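FOR IMMEDIATE RELEASE

**Bollier Opens Orders for Gollevico, a Two-Handed Gripper Kit for Recording Manipulation Tasks**

TRILLILSIDE, 20 February 2023 – Bollier today opened orders for Gollevico, a pair of hand-held grippers that lets a person record two-handed tasks for robot training without a robot arm on the bench. The kit is sold as a matched left and right set with cables, a recording box and desktop software. It goes on sale at $1,052 per pair. Shipments begin in April.

Gollevico is meant for small and mid-size labs that already own arms but cannot keep them free for data collection all day. An operator holds one gripper in each hand and does the task at a table. The software stores finger opening, gripper position and the camera picture from each side on a single clock. The same finger shape is sold as a mounting kit for robot arms, so what the operator can reach and hold is close to what the arm can reach and hold later.

"Most of our customers were losing their arm to data work for weeks at a time," said Ha-neul Gil, product manager at Bollier. "They wanted to keep the arm for testing and do the recording at a separate table. That is the product. You sit down, you pick up the grippers, and you do the job with them."

**Built for mixed objects**

The fingers are flat-sided and open wide enough for most toys, small boxes and kitchen items. Bollier developed them over several rounds with a fixed set of test objects chosen to be awkward in different ways. Hard plastic puzzles slide when they are held off center. Plush toys compress, and the fingers have to close much further than the outline of the toy suggests. Paper curls, and booklets have to be picked up by an edge. Lids with a raised handle need a narrow approach and a steady wrist.

Each gripper has its own camera, aimed past the fingers at the work. The camera does not move relative to the fingers, which saves a calibration step at the start of every session. The lens is wide enough to keep both fingertips and the nearby objects in view during an approach. 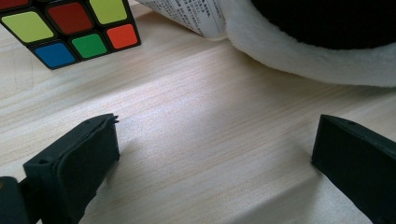

Finger wear was the most common complaint in the trial period. Fingers used for long sessions pick up nicks at the tip, and worn tips do not hold thin items as well as new ones. Bollier now sells fingers as a spare part, and each kit includes one spare pair. Changing a finger takes a single hex key, supplied in the case. The company recommends checking the tips at the start of each recording day and replacing them when an edge begins to fray.

Grip force is set by the operator's own hand. There is no motor in the hand-held version. Bollier considered a powered version and dropped it for this release to keep weight and price down. Customers who need force readings can add a sensor insert, sold separately, that fits inside the finger mount. The insert will follow the main kit by a few months, and no price has been set.

**Trial at Berchtold**

Berchtold, a contract data-collection studio with rooms in Trillilside, used pre-production Gollevico sets for 8 months before today's release. Its operators recorded pick-and-place, sorting, packing and lid-handling tasks at fixed tables, moving toys and household objects in and out of bins and containers. Over 390 hours of two-handed recordings from that period passed the studio's own quality check.

Edileuza Araújo, who runs the studio floor at Berchtold, said the cables were a worry at first. "We had asked for wireless. With two grippers going at once on different tasks all day, I did not want people working around a cable," she said. "We ended up keeping the wired ones. The cable runs down past the wrist and off the front of the table, and after the first morning the operators stopped talking about it. We also stopped losing time to batteries."

Araújo said her team had a second list of requests, and not all of it made it into the product. "The handle was too thick for two of our people. Bollier made a slimmer one and that is what ships. We asked for a button on the grip to mark the start and end of a take, and we are still waiting for that. For now we use a foot pedal."

Bollier confirmed that the foot pedal is included with every kit. A grip button is planned for a later hardware revision. Owners of the first version will be able to buy the new handle by itself.

**Setting up a station**

Gollevico does not need a special table. Bollier suggests a plain surface at a height where the operator's forearms can come in level, with floor space behind it for any fixed cameras or other equipment. Objects should be within easy reach of both hands. The setup guide includes layouts for one bin, for a bin with a container beside it, and for two containers side by side. It also covers marking station numbers and equipment positions on the floor with tape, a habit the company picked up from Berchtold.

An overhead or head-worn camera can be added to the same recording. The software accepts most USB cameras and lines up their video with the two gripper streams. Bollier does not sell a head camera and has no plan to.

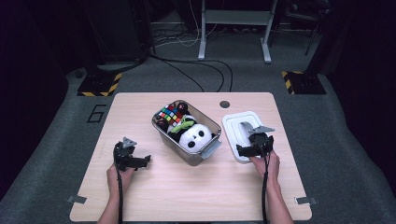 Lighting needs are modest. The gripper cameras adjust exposure on their own, but strong reflections from a glossy tabletop or a steel bin can wash out part of the picture. The guide recommends soft light from above and a short test take before each batch. If the test take shows a bright patch in the working area, moving the lamp usually fixes it.

New operators should plan on a practice session before recording anything for use. Bollier's training file contains a short series of exercises, beginning with one gripper and one hard object and ending with two grippers passing a soft object between them. The company found that people with no background in robotics were comfortable with the grippers by the end of the first day. Holding both grippers level over long takes is tiring, and the guide asks supervisors to schedule breaks.

**Software**

The desktop software runs on Windows and Linux. It records, plays back, trims and labels takes, and it exports to common open formats. There is no subscription and no account to create. Recordings stay on the customer's own disks unless the customer moves them.

Three functions were added late in the trial:

- A bad-take flag that can be set from the foot pedal with a double press
- A side-by-side view of the left and right gripper cameras during playback
- A warning when either gripper's position tracking drops out during a take

"The dropout warning came from a bad week," said Gil. "A batch was recorded with a loose connector on one side, and it was found only when the files were opened later. Now the software stops you at the table. It beeps, and it is not a pleasant beep."

Known limits are listed in the release notes. Position tracking loses accuracy when one gripper passes directly underneath the other. Transparent objects record normally but may need extra labeling work. The software does not yet support more than one pair of grippers on a single computer – labs running several tables need one computer per table.

**Price and availability**

The full Gollevico kit is priced at $1,052. It includes the left and right grippers, two cables, the recording box, the foot pedal, one spare pair of fingers, a hex key and a carrying case. A single-gripper kit, left or right, costs $798 and can be upgraded to a full kit later. The single kit comes with the same recording box.

Schools and public research labs may apply for a loan set before buying. The loan period is one month, and the borrower pays return shipping. Loan sets are used units with new fingers fitted.

The arm mounting kit is sold separately and is available for several common flange patterns. Buyers should check the fit list in the setup guide or send Bollier the model of their arm before ordering. All hardware carries a one-year warranty. Fingers are treated as wear parts and are covered only for defects on arrival.

Orders can be placed directly with Bollier's sales office in Trillilside. Orders will ship in the sequence they are received.

**About Bollier**

Bollier designs and assembles hand tools and end effectors for robot research. Its products include finger sets, wrist mounts and bench fixtures. The company is based in Trillilside, where all Gollevico kits are assembled and tested.

**Press contact**

Ha-neul Gil
Product Manager, Bollier
Trillilside

Review units are available to trade publications on request. Please state whether a left, right or full kit is needed and allow two weeks for delivery.

###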